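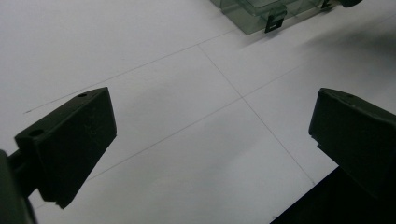
Chapter 12
Laying Out: Lines Before Cuts

Most beginners want to skip this chapter. They have a saw, they have material, and they have a free Tuesday evening, and a pencil seems like a poor way to spend any of it. The authors sympathize. We skipped it too, at your age, and one of us still owns a bookcase that leans toward the window like a houseplant.

Layout is the work of putting lines on a surface so that later work has somewhere to go. It is slow and quiet, and it will not impress visitors. A pale surface with three thin gray lines on it looks like very little. Two of those lines run close to parallel and a third crosses them, and already the surface has been divided into panels, each with edges you could measure from. Where lines meet, you have a point, and a point is the most useful thing a pencil can give you.

Take the shop at Gonberg, which made display counters and kept a record of every spoiled panel for a year. Out of 1267 panels cut, 115 went into the scrap bin. The manager blamed the saw, and the saw was replaced. The new saw cut beautifully, exactly where it was told to, and the scrap bin filled at the same cheerful rate. What finally helped was a sharper pencil and a rule that each line be drawn from the same edge.

That edge has a name, and you will be tired of it by the end of the term. It is the reference edge. Choose one, mark it, and measure everything from it. If you measure the second line from the first, and the third from the second, every small error gets passed along like a family recipe, with each generation adding a little something.

Thin lines matter too. A fat line has two sides, and sooner or later you will cut to the wrong one. Students in the Lanel evening course are asked to draw a line with a dull pencil, then measure from its left side and its right side and write down both answers. The discussion that follows is usually lively.

You should also expect light to play tricks. Soft shading on a white surface can swallow a faint line, and a shadow's edge can pass for a line you never drew. Move the lamp before you reach for the eraser. If you still can't find the line, draw it again from the reference edge, and resist the urge to press harder.

In this chapter you will learn to

- choose and mark a reference edge
- draw parallel lines with a rule and square
- check a crossing by measuring its diagonals
- tell a layout line from a cutting line, and label both

Words to know: reference edge, parallel, intersection, diagonal, square (the tool), square (the condition, less often met).

Before you begin

Find a flat surface, a hard pencil, and a ruler whose end hasn't been chewed. Draw two parallel lines and one that crosses them. Leave it overnight and check it in the morning, when you are less fond of it. Write down how far apart the parallel lines are at each end. Bring both numbers to class, including the one you don't like.

12.1 Choosing a Reference Edge begins on page 264.

Indero Shop Skills, Second Edition. Copyright Rusu Press. All rights reserved. Contact the publisher | Back to top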